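Community Help > Home and Laundry > Washing

New red cotton turned everything pink, can it be saved and how do I stop it next time?

Asked by pegsandline in March
Viewed 374 times, 3 replies

I washed a new red cotton top with a mixed load and the white things came out pink. The load was two pillowcases, a white school shirt, a pale grey T-shirt and some socks. It went in at 40 on the normal cotton cycle. The machine is a Govard, the seven kilo one, and it is four years old. I used the same liquid I always use.

I noticed when the cycle finished and took the white things out straight away. They have not been in the tumble dryer. The pillowcases are an even pale pink all over. The shirt is worse, with darker patches at the collar and down one sleeve. The grey T-shirt looks a bit warm in colour but I would not have noticed if I had not been looking.

The label on the top says wash with similar colours, machine wash 30, do not bleach. So I know I got it wrong. What I want to know is:

Can the shirt be saved? It has a small embroidered badge in navy and yellow and I do not want to ruin that.

Will the red top keep doing this every time, or is it only the first wash?

Does salt or vinegar work? My mother always put a handful of salt in with anything new, and the woman in Ruleretti, the fabric shop in Drollham, told me vinegar. They can't both be right, or perhaps they can.

We are in a hard water area if that makes a difference.

Reply from slowspin

Don't let any of it dry if you can help it. If it has already dried, it is still worth trying, but heat is what you want to avoid, so no dryer and no iron until you are happy with the colour.

For the pillowcases I would use an oxygen bleach powder, the sort sold for whites, not chlorine. Fill a bucket or the bath with water as warm as the label allows, dissolve the powder fully before anything goes in, then push the pillowcases under. Leave them for a few hours and have a look. If the pink is going but not gone, leave them overnight. I have left plain white cotton in for 24 hours with no harm. Rinse well and wash them again on their own.

The shirt needs more care on account of the badge. Use a colour run remover that says it is safe for coloureds and test the badge first. Wet a white cloth with the solution, press it on the back of the badge for a few minutes and see whether any navy comes off. If it does, stop, and treat the rest of the shirt with the badge held out of the water. A clothes peg on the edge of the bucket will do it.
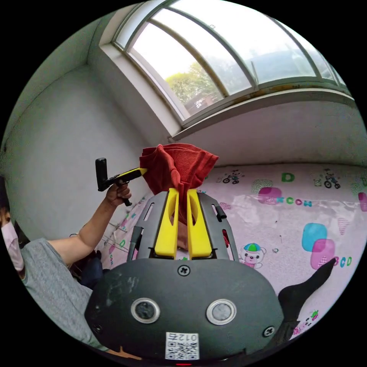

Patchy staining usually comes from things lying against each other while wet, and it is a different problem from the even pink you get from dye in the water. Your collar and sleeve were most likely pressed up against the red top, either in the drum or while it all sat at the end. The same goes for soaking. If you put cloth in a bowl bunched up like the red piece in the photo, all crumpled and gathered into a peak, the solution reaches the outside and the folds in the middle get very little of it. Open everything out, use a bigger bowl than you think you need, and turn the fabric over every so often. I set the kitchen timer for 45 minutes and go back and move it about each time it rings.

On your second point, some reds settle after two or three washes and some never do. Wash the top alone in a small amount of cool water in the sink and look at the water. Do it again next time. When the rinse stays clear twice running I would trust it with darks, but I would still not put it with white.

Reply from tworinses

I agree with most of that. I would add that salt and vinegar are both a waste of time on modern shop clothes. The dye is either fixed at the factory or it isn't, and a spoon of salt in the sink won't fix it. What you may see is less colour in the water because the water is cold and you have only left it for ten minutes.

There is a proper dye fixative you can buy for home dyeing. It does help with loose red on cotton, but check that it is the type meant for the dye that was used, which with a shop garment you won't know. I have used the Gatchalian one on a pair of red cotton curtains. It cut the bleeding down a good deal but it didn't stop it altogether, and the colour went very slightly duller. 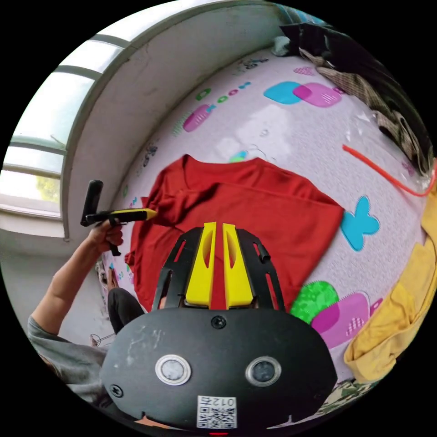 Red fabric, seen through the gap between the yellow fingers.

Colour catcher sheets are fine as a backup. They pick up loose dye in the water. They don't do anything about two wet things lying against each other, so you can still get the patches you described even with two sheets in the drum. Take the load out as soon as it has finished.

A few other points from doing this wrong myself:

Turn the red item inside out. It rubs less on the outside and keeps its colour for longer.

Don't overload. A packed drum does not rinse well and loose dye stays behind in the fabric.

Dry it on its own, away from the white things, and not over a wooden airer with bare rails. I have a permanent pink stripe on mine. 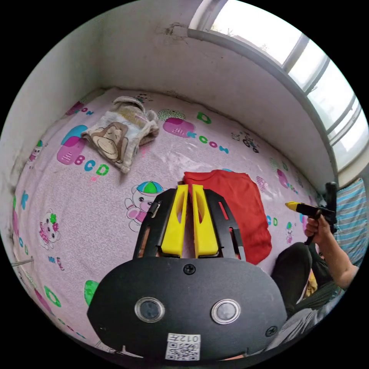
Check the seams as well. Thread is often polyester and doesn't take dye the way cotton does, so a white seam in a pink shirt is normal and you don't need to worry about it. The other way round is more of a nuisance. If the main fabric comes back white and the stitching stays pink, soak it again, but after two rounds I would leave it.

Hard water does make a small difference. You need a bit more detergent and the rinse is not as good. An extra rinse will do more for you than vinegar, and the Govard machines have a button for it on the front.

Reply from oldtwintub

just wash it all again hot with bio powder, always worked for me. pillowcases anyway, not sure about the badge. I keep a separate basket for reds now

Comment from pegsandline

Thank you. The pillowcases have come up white after one night in the oxygen bleach. I did the badge test and a little navy came off on the cloth, so I have pegged that part of the shirt out of the water as suggested. Collar is nearly clear, sleeve is still pink. I will give it one more soak and report back.

133 people found this page helpful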